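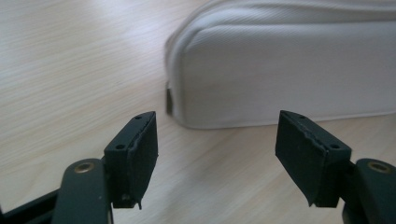 Reviews: grippers and hand tools

Subject: Re: Cakex hand-held gripper kit, anyone tried it?
From: Veerle Hendriks

Hi all,

I've had the Cakex kit on the bench since February and I promised a longer report, so make some tea, this runs on a bit.

Short version: I love this thing! It's the two-finger hand-held version, the one Arkedton sells for $248 without the camera. You get the arms, the tip blocks, a bag of pads and a hex key that is too short (use your own). Assembly took me one evening, and most of that was me putting the left block on the right arm and wondering why the holes wouldn't line up.

What I like best is the feel in the hand. You squeeze, it closes, and there's no lag between what your fingers do and what the tips do. I've done 200 grasps with it so far, mainly light fabric stuff on a plain wood table, and I still look forward to picking it up. The view down between the fingers is good too. With the tips open you get a nice clear patch of table to line up on, and the dark tips stand out really well against pale wood.

Now the complaints. The pads are glued on, and the edges get scruffy. Mine look a little ragged already along the seam and I can live with it, but I'd budget for spares. They also pick up lint like crazy. I wipe them with a damp cloth before each batch and that helps. The other thing is glare, which is the table's fault and no fault of the kit: a slightly glossy top under bright light washes out toward one side, and you lose the grain there. Try a matte top if you have one.

If you do get one, check that the two tips sit at the same height before you do anything else. Mine needed a tweak, a quarter turn and done.
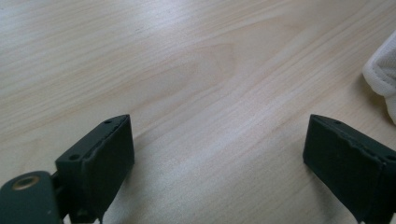
Jasper Van der Linden wrote:
> I'm tempted by the Cakex but I already own the Galbraith one,
> and it has been fine for boxes and cups. Is the new one that much
> better for cloth? Also, can you swap the pads yourself, or does
> the whole tip have to go back to Arkedton?

Jasper, for boxes and cups I'd stay with what you have, no question. For cloth, yes, I think it's worth it! The Galbraith always felt stiff to me right at the point where you want to pinch a single layer. And you can swap the pads at home: peel, scrape off the old glue, stick the new one on, leave it overnight. I have 11 spares in the drawer and I'm happy to mail you 2 if you want to see how they feel first.

More when I get the camera bracket on.

Veerle

Prev by thread | Next by thread | Date index | Thread index | Search

Related messages
Galbraith gripper: stiff hinge, any fix?
Glue for rubber pads
Prendgate camera bracket, first impressions
Matte table tops that don't cost a fortune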